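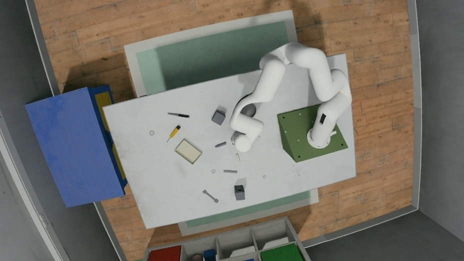

The Jarnport student automation project opened its doors for one afternoon in October. I went to look at the manipulation course, which is taught by Lama Tarawneh and runs almost entirely in simulation.

Each team works in the same virtual room: one arm, one worktable, a set of hand tools and small hardware. The task this term is sorting. Teams write their own grasp planner and submit it to a shared queue, where it runs against 48 randomized layouts. A run is stopped after 200 seconds. Dropped parts count as misses - there is no second attempt.

Mostafa Saber took visitors through his team's code. Their planner handles tools first and leaves the fasteners for last, and most of his questions from the floor were about contact settings for thin parts.
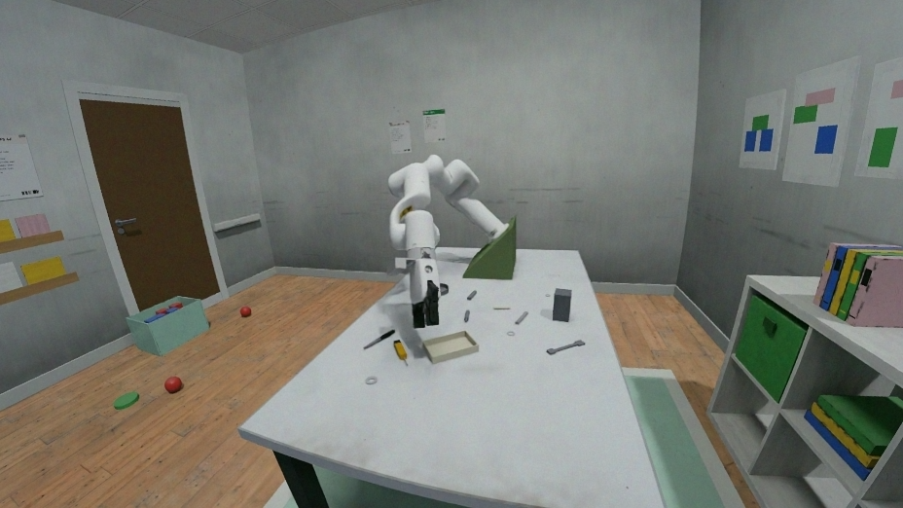
Simulated worktable with the gripper above the tabletop, fingers slightly open.

The simulator takes one configuration file per layout. Tarawneh keeps the friction values fixed for all teams, so scores stay comparable. Final runs are scheduled for the end of term.

Last updated: October 30, 2026
2 comments - 117 shares
Back to top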